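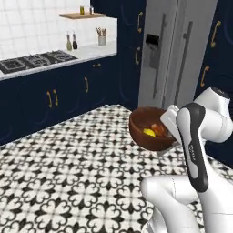 ## Winter fruit, and what I do with too much of it

10 January 2019

Every January I get the same craving for anything sour. It must be all the butter in December. I come out the other side of the holidays wanting grapefruit for breakfast and lemon on everything, and I buy way more than one household can get through in a week.

So this is a post about fruit in the cold months. A few of you asked in the comments on the soup post what I was eating for dessert these days, and the answer is mostly citrus, plus whatever I put in the freezer last July.

### Where I've been shopping

I switched stores in the fall. I used to go to the big supermarket out past the highway, and now I mostly go to Danladi, the produce place on the corner of our old street. It's small and it smells like wet cardboard and basil, and the prices are written on paper bags in marker. The lemons there are ugly. They've got scars and leaves still on, and the skins are thinner than I'm used to, so you get a lot more juice out of them. I paid 240 cents for a whole net last week (their sign really does say 240¢, I don't know why they do it that way) and I'm still working through it.

The oranges have been hit or miss. I had one bag in December that was dry all the way through, like eating packing foam, and then the next bag was the best I've had in years. My only trick is to pick them up and buy the heavy ones. If it feels light for its size, put it back.

Stone fruit this time of year I mostly leave alone. I know you can get peaches that have been flown in from the other side of the world, and every winter I cave and buy a couple, and every winter they go from rock hard to mealy without passing through good. If you've already bought them, slice them thin and cook them in a pan with butter and a spoonful of brown sugar until the edges catch. That saves almost any peach. Same with sad nectarines.

### The freezer peaches

Back in July we drove up to Tolura for the weekend and came home with a flat of peaches on the back seat with the seat belt around it. It was so hot that the car smelled like jam by the time we got home! I ate as many as I could standing over the sink, and then I panicked and froze the rest.

If you've never frozen peaches, it's easy. Dip them in boiling water for a few seconds, slip off the skins, slice them, toss the slices with lemon juice so they don't go brown, and spread them out on a tray. Once they're hard, tip them into bags. Don't skip the tray. I skipped it one year and ended up with a single peach brick that I had to attack with a bread knife.

I'm down to 2 bags now. One is for a cobbler and the other I'm saving for the first really gray week of February.

### Lemon bars, more or less

I've been making the same lemon bars since college and the recipe card is so stained you can hardly read it. It came off the back of a bag of Kurnari sugar, I think, and I've messed with it so much since then that it's probably mine by now.

For the base:

- 1 stick of soft butter
- a quarter cup of sugar
- 1 cup of flour
- a good pinch of salt

For the top:

- 3 eggs
- 1 cup of sugar
- 3 tablespoons of flour
- the juice of 3 or 4 lemons, and the zest of all of them

Rub the base together with your fingers, press it into a square pan lined with parchment, and bake at 350 until it's golden at the corners. Whisk the top while that's going. Pour it on while the base is still hot from the oven, then put it back in until the middle only just wobbles. My oven takes 20 minutes for that, but my oven is a liar, so keep an eye on yours.

Let them get completely cold before you cut. I know. I never wait either, and I always end up with one corner piece that's more of a puddle. It cuts into 12 bars if you're polite about it.

### Salted lemons

The other thing I do with a glut is salt them. Cut each lemon nearly into quarters so it holds together at the bottom, pack it with coarse salt, and squash them into a jar until the juice comes up over the top. Then leave it in the fridge for a month and give it a shake whenever you remember. I use a big old Fusus jar with a clamp lid that I picked up at a yard sale, and it's been going nonstop for years.

You only eat the rind. Scrape out the middle, rinse off the salt, and chop it small. It's wonderful in a pot of white beans – also in tuna salad, which I didn't expect – and a tiny bit in a salad dressing makes you look like you know what you're doing.

### A note on fruit bowls

I used to keep everything together in one big bowl because it looked nice, and I lost so much fruit that way. Now the lemons live in the fridge drawer if I'm not using them in the next few days. They keep for weeks in there. Anything soft stays out until it's ripe and then goes in the fridge too, and bananas get their own spot well away from everybody else.

By the way, this is post number 133, and I only noticed when I went to look up the old one on marmalade. That one has a mistake in it, so if you're making marmalade this month, please use less water than I said. Half as much. I'll fix it this weekend.

Next time, grapefruit, and possibly a cake if the freezer peaches don't get to me first.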